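Notebook – handheld gripper collection, working rules
March, entry 9. Started 2:40 p.m.

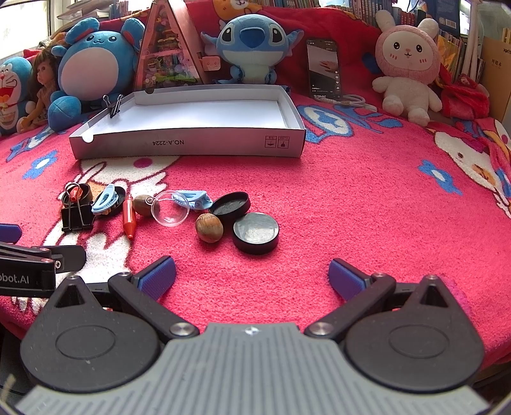
Small-object setup on the pink blanket, fingers open, before a pick. Box behind the items, toys at the back.

Carrying on from the last entry. The Ernham people sent back their review of our first batch and most of what they flagged was procedure. The hardware was fine apart from one loose pad. I am writing the rules out again in one place, with what changed, so that whoever runs the next session works from the same page. The old sheet taped inside the cabinet door is out of date and should come down.

Batch size for Bedoya is 300 episodes. Ernham wants the first 100 checked before the rest are recorded. Last time we recorded straight through and then checked, which meant the same mistake (starting with the fingers half closed) ran through everything. So: record 100, stop, check, fix, go on.

Before the session

Wipe the finger pads with a dry cloth. No alcohol on the textured side. Look at the edges for lifting. If a corner has come up, change the pad and write down which gripper and which side.

Check the pivot screws by hand on both grippers. Any play, tighten and redo the open/close calibration. Do not tighten and skip calibration. We did that on the Irer batch and the recorded width was off for the whole afternoon.

Calibration is full open, full close, full open, done slowly. Save it under the session name. A calibration from an earlier session doesn't count, even if the grippers have not left the bench.

Clean the lens. Check it again after every break.

Setting the surface

Ernham's note asks for "varied, household-like surfaces." I read that as: soft surfaces are allowed and so are patterned ones. The blanket qualifies. It is harder than a table, and there are two points to watch.

First, things sink and lean. A lid on plush will tilt and stay tilted. That is acceptable. Do not flatten it by hand between episodes unless the reset rule below calls for it.

Second, the pads drag the plush when they close low. If the blanket moves with the grip so that other items shift, the episode is kept but gets the "surface moved" tag. If the box moves too, discard it. I went back and forth on this with Cidus in mind, as their spec discards both. For Bedoya we keep the first kind.

Items

Only items on the session list go in the work area. Today's list: binder clips, the light blue clips, the red pen-like piece, nuts in the shell, round lids and caps, the clear round shell, the black round container with the gray top. The cardboard box is the target.

Items may touch or overlap. A nut partly under the clear shell is a legal start. So is a clip lying on a lid. Ernham asked us to stop spacing everything out evenly, and they are right that the first batch looked like a store display.

Anything with a point is placed so that it can be gripped along its sides. Do not close on a tip. This is for the pads.

Cracked nuts come out at once, with all the pieces. Bits of shell get into the plush and then into the finger joint.

The box stays open and may face either way. Printing upside down is fine. A binder clip on the box wall counts as part of the box. It does not get picked and it does not get counted as a placed item.

Background

The background may be busy. Toys, books and a lit screen are all allowed. What is not allowed:
– faces of people, in person or on a screen
– readable names, addresses or account details
– anything on paper that belongs to a client

Look over every screen and every label in view before recording. The previous rule only mentioned paper. Screens are now in it. Small text counts as readable if you can read it in playback at full size, so check in playback and don't guess from where you are standing. Library labels and barcodes on book spines go on the question list for Ernham. Until they answer, turn the book around.

Background things stay put for a whole block. If one falls over, leave it down to the end of the episode, then stand it up and note the episode number.

Recording

Start with both grippers in view of the work area, fingers fully open, still for a slow count of two. Then move.

One item per pick. If two come up together, put both back down inside the same episode and carry on. Tag it "double."

Dropped item: up to two more tries. After that end the episode and tag it "fail." Keep the fails. Our old habit of deleting them was the main complaint in the review.

No bare hands in the work area while recording. Resets are done with recording stopped, every time, including the quick ones.

The second gripper may be idle. When idle it stays open and off to the side, not resting on the blanket. Resting it presses a dent that the items roll into.

Reset

After each episode, empty the box and put the items back in a different arrangement. Different means at least the target item has moved and something near it has changed. Swapping two identical clips is not a new arrangement. (I have done this. It shows up very clearly in the check.)

Smooth the blanket once per block only, at the start.

Checking

The person checking should not be the person who recorded. Watch at normal speed, then the start and the release again slowly. Write the tag in the log before moving to the next one.

Open items

– Ask Ernham about barcodes.
– Ask whether "300" means 300 kept or 300 recorded. The Bedoya sheet can be read both ways. Planning on kept for now.
– Order pads. One spare pair left in the drawer.
– Cidus template still has the old tag names – rename before anyone copies it.

Stopped 4:15 p.m. Calibration saved, log started, nothing recorded yet under the new rules.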